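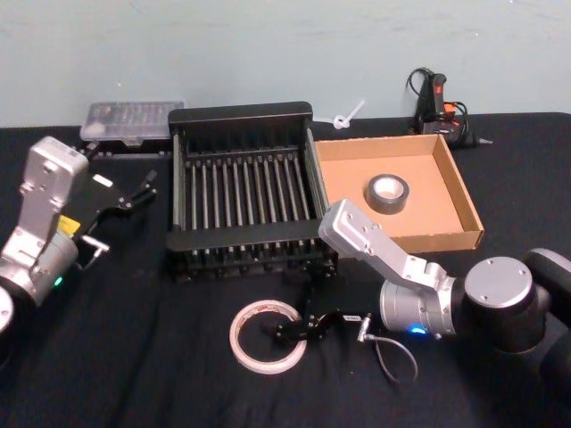
Guides > Home > Walls and Ceilings > Washing Painted Walls

Skip to content Guides Ask a Question Suppliers Search

How to wash painted walls before you touch them up

Most interior walls get repainted well before they need it. A good wash will bring back a hallway or a spare room that has gone dull, and it costs you a bucket, some cloths and an afternoon. If you do end up painting, the wall has to be clean first anyway, so the work isn't wasted.

This guide covers ordinary water-based paint on plasterboard or render, indoors. It doesn't cover wallpaper, limewash, bare brick or anything with mould growing through from behind. Paint in a house built before the 1980s may contain lead. Test it before you rub at it or sand it, and if it comes back positive, leave it alone and get advice.

What you need

Two buckets
Four or five microfibre cloths, white or pale
A flat sponge mop with a clean head
A soft brush attachment for the vacuum
Mild dishwashing liquid
Sugar soap, powder or liquid
White vinegar
Bicarbonate of soda
Drop sheets or old towels
Painter's tape
A stepladder
Rubber gloves

Use white cloths if you have them. A red or navy cloth can leave dye on a matt wall, and that mark is harder to shift than whatever was there to begin with.

Work out what paint you have

The sheen decides how hard you can go. Stand close to the wall with a lamp or a torch held flat against it and look along the surface.

Flat and matt paints show almost no shine. They hold on to dirt and don't like being rubbed. Older ceiling-type flats can come off on a damp cloth.

Low sheen, called eggshell on some tins, has a slight glow at an angle. It takes a gentle wash well and is the usual finish in living areas.

Satin and semi-gloss reflect the light clearly. You find them in kitchens, laundries and bathrooms, and on doors and skirting boards. They'll put up with a fair bit of scrubbing.

If you can't tell, treat it as matt.

Do a test patch

Pick a spot behind a door or down low behind the couch. Dampen a white cloth with plain warm water, wring it out hard and wipe a patch the size of your hand. Look at the cloth. Grey or brown is dirt. If it's the colour of the wall, paint is coming off and you should stop at dusting.

Let the patch dry fully before you judge it. Wet paint looks darker, and a matt wall can take an hour to settle back to its proper colour. Then repeat the test with whichever cleaner you mean to use, on a fresh patch next to the first.

Set up the room

Pull furniture away from the walls far enough to get a ladder in. Take down pictures and hooks. Lay towels along the skirting, tucked in tight.

Turn the power off at the switchboard for the circuits in that room and put tape over the power points and switches. Clean the switch plates afterwards with a cloth that's barely damp.

Do the job in daylight if you can. Mid-morning is good, with the curtains open and any ceiling light off. Streaks are hard to see under a warm bulb and very easy to see at breakfast the next day.

Dust first

Washing a dusty wall makes mud. Go over the whole surface with the soft brush on the vacuum, starting at the cornice and working down. Get into the corners and along the top of the skirting. If you don't have a brush attachment, wrap a dry microfibre cloth over a broom head and fasten it with a rubber band.

Pay attention to the area above heaters and around air vents. Dust there is often bound up with a bit of grease and comes off in grey strings. Lift it away and don't press it in.

For matt walls in a bedroom or study, dusting may be all you need.

Mix the wash

For matt and low sheen, put a teaspoon of dishwashing liquid in 2 litres of warm water. Fill the second bucket with clean water for rinsing.

For satin and semi-gloss, or for any wall you're about to paint, use sugar soap at the strength given on the packet. More than that leaves a film, and new paint won't hold on to it properly.

Sugar soap is hard on the skin. Wear the gloves, and wear glasses too if you're working above your head.

Wash in sections

Start at the bottom of the wall and work up. It sounds backwards. Dirty water running down over a dry dusty wall leaves trails that can set, and water running down over a part that's already wet and clean just wipes off.

Work in sections as wide as you can comfortably reach, with each one overlapping the last by a hand's width.

1. Dip the cloth or sponge mop in the wash and wring it until it stops dripping.
2. Wipe in straight lines with light, even pressure. On matt paint, don't go in circles.
3. Rinse the cloth in the second bucket and wring it out.
4. Wipe the section again with the rinsed cloth.
5. Pat dry with a clean towel or dry microfibre.

Change the rinse water as soon as you can't see the bottom of the bucket. On a smoky or greasy wall that can be every second section.

Try not to stop halfway along a wall. If you have to break, finish at a corner or a door frame. A line where you stopped and came back later can show up on pale blues and greys in particular, and it may take a second wash of the full wall to lose it.

Smudges and marks

Leave these until the general wash is done. Plenty of them will have gone already.

Hand marks around switches and door frames: a drop of undiluted dishwashing liquid on a damp cloth, left for two minutes, then wiped and rinsed.

Scuffs from chair backs and bags: try a clean pencil eraser first, the white kind. If that doesn't move it, use a paste of bicarbonate of soda and water on a fingertip, and go lightly.

Crayon: bicarb paste again, on a damp cloth. A hair dryer on low will soften heavy wax so you can blot it with paper towel before you start.

Pencil: eraser. Water tends to smear it.

Ballpoint: methylated spirits on a cotton bud, on satin and semi-gloss only. On matt it will probably take the paint with it, and you're better off sealing the mark and touching up.

Grease near a stove: sugar soap, two passes, and rinse well.

Water marks: one part vinegar to four parts water. If the brown ring comes back after it dries, you have a leak or an old stain bleeding through and no amount of washing will fix it.

Melamine sponges (the white foam blocks) work on nearly everything, but they're a very fine abrasive. They'll polish a matt wall and leave a shiny patch that catches the light worse than the mark did. Keep them for doors and trim.

Shiny and pale patches

If you end up with a brighter patch after cleaning, check whether it's clean or polished. Use the torch again, flat to the wall. A clean patch looks lighter from every direction and just means the rest of the wall is dirtier than you thought. Wash the lot to match.

A polished patch looks lighter from one side only. It can't be washed out. Matching paint over the whole wall, corner to corner, is the reliable fix. Dabbing at it with a small brush usually gives you a patch with a halo.

Drying and touching up

Open the windows and give the wall a day to dry before you paint it. In a cold month such as July, allow two. Plasterboard that has taken in water around a nail hole needs longer again.

Use the same paint from the same tin if you still have it. Stir it for longer than you think it needs, and strain it through an old stocking if there's skin in it. Paint on the wall fades with time, so try it behind the door first and let it dry.

For small chips:

1. Sand the edges lightly with 240-grit paper.
2. Fill, let it dry, sand flush.
3. Wipe the dust away with a barely damp cloth.
4. Prime the filler. Bare filler drinks paint and leaves a dull spot.
5. Apply two thin coats with a small foam roller, feathering out past the repair.

How often

Dust the walls twice a year. Wash kitchens and hallways once a year and bedrooms every two or three. Bathrooms depend on the fan. If yours is poor, wipe the walls down every couple of months before spots get a hold.

Reader questions

Can I use a steam cleaner? On tiles, yes. On painted plasterboard, no. It drives moisture into joints and lifts the tape.

Bo-ram Song wrote in to ask about chalky white streaks after using sugar soap. That's residue. Rinse with clean warm water, change the bucket often and dry with a towel as you go. It may need doing twice.

Åsmund Granström asked whether new walls can be washed. Wait at least four weeks after the last coat. The paint is dry to touch within hours but takes far longer to harden, and it marks easily until then.

Does it matter if the water is hot? Warm is enough. Very hot water softens some acrylic paints and makes the cloth drag.

Guide written by Lucrezia Caruso. Corrections and questions through the contact page.

Contact us | Privacy | Copyright Zelano Home Guides | Back to top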